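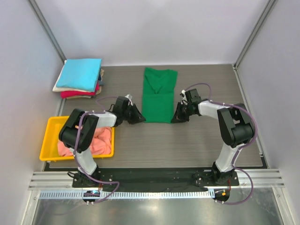 ## Munro folding cell, right arm stall: photo page

Green top on the table, both grippers down at the bottom corners. Folded stack at the back left, more to do in the yellow-orange bin.

Quick page so Larudside and Castport are looking at the same thing. Full write-up to follow when the logs are sorted. Please don't reply-all with theories until you've read to the bottom, half of them are covered.

More photos get added under this one as they come off the bench machine. Same layout each time, picture then a line or two. Notes are longer than I wanted, sorry, will trim.

### What went wrong

Short version. Right arm stopped partway through a lift and the left one kept going. Left arm pulled the garment, right arm held on. Fabric went tight between the two, then the right gripper got dragged inward and the joint faulted. Left arm carried on for 2 seconds after that. It should have stopped straight away.

No one hurt. No one inside the panels. One garment with a stretched hem, binned. Gripper fingers on the right side have been taken off for a look.

The stall is annoying. The 2 seconds is the bit that matters. Both arms are meant to drop out together on any joint fault, whichever side it comes from, and that is what we told Castport in September when they signed off on the cell.

### Why that grip is the one to worry about

Bottom hem, one gripper at each corner. Any grip where both arms have hold of the same bit of cloth means one arm can load up the other. Single-arm picks from the bin don't do that, worst case there you drop it.

The same sort of stall during a bin pick would have been a nothing fault. Reset and keep going. We may have had a few of those and not noticed, see below.

### Cables

Look at the purple cables around each elbow, and the loops near the bases. Plenty of slack in those loops when the arms are in over the table. Question is what the right one does when the arm comes back out and up.

After the stall we found a rub mark on the right cable where it goes round the elbow. Left one clean. Could be the cause, could be old. Moved the arm by hand through the full lift with power off and it didn't catch once. Then did it again with the cable loop pushed in toward the base and it caught on the second go. So, possible. Not proven.

Nothing wrong with the connector as far as a wiggle test goes. Wiggle test is not a test, I know. Proper one is booked.

### From the logs so far

- 97 folds done that session before the stall, no stops recorded
- 11 short dropouts on the right arm comms in the same session, none long enough to trip anything
- left arm, none
- last dropout is right on top of the stall

Binel controller rides over a short dropout by holding the last command. Fine for one arm. Not fine when the other arm is moving and they've both got the same hem. The right arm holds, the left arm goes where it was told, and there's your tug.

The late stop looks like a seperate thing. Fault from the right arm went to the controller OK, time stamp is good. The left arm only got told once the motion block it was running had finished. So the stop was queued behind the move. It should never be queued behind anything.

That setting came in with the last Binel update at Larudside. Castport's cell is still on the old version and doesn't have it. Checked, then checked again.

### Done already

- Power isolated and tagged. Leave the tag alone please
- Update rolled back on the bench controller, not on the cell yet
- Right cable re-routed outside the elbow with a wider loop
- Force limit turned down on both arms for any two-handed grip
- Copy of the logs in the shared folder, Munro, then stall

### Still to do

1. Swap the right cable for a new one and keep the old one. Don't chuck it.
2. Bench test the stop. Pull the comms on one arm mid move, time the other. Both sides, not just the right.
3. Make a dropout count as a fault when both grippers are closed. Doesn't matter how short.
4. Run 2,000 lifts with no fabric, then again with scrap towels.
5. Write to Castport. Draft is started, needs a second read.

No two-handed folds anywhere untill 2 and 3 are done. Bin picks on the bench are OK with one arm parked and powered down. Parked and still powered does not count.

### Asked already

**Was it the garment?** Don't think so. Plain top, nothing odd, the same sort had gone through all day.

**Emergency stop button?** Works. Tested after, cut both arms at once. It's wired direct and doesn't go through Binel at all. On the day the left arm had quit by itself before anyone got to the button.

**Can we reach in to clear a jam if the arms look still?** No. Same rule as before but now you know why. An arm holding its last command looks exactly like an arm that's finished. Isolate first, every time, even for a sock.

**Is the rail involved?** No sign of it. Ran it end to end by hand, smooth, nothing stuck in the teeth. Will get another clean anyway.

**When's it back?** Don't know. After the lifts.

### Next pictures to go up

Rub mark close up. Fingers off the right gripper, both faces. The stretched hem next to a good one. New cable route, arm in and arm out.

If you've got any of your own from that session put them in the same folder, original files, don't crop them. Phone ones are fine. Put the time in the file name if you can remember it.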